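## Budget, second attempt

Our first budget assumed nothing would wear out, a view held mainly by Poul Lund, who wasn't buying the parts. Version two adds 3 spare sets of finger pads and a bag of bushings for the hand-held grippers.
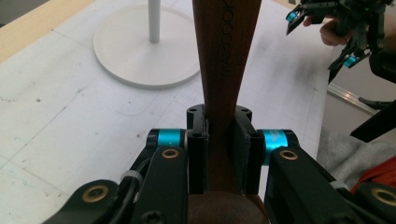 Mikkelsen quoted us 20 days for delivery. Lamisi Aidoo moved the order to April and put 30 dollars aside for cable ties, which Poul called excessive. We have since bought more cable ties.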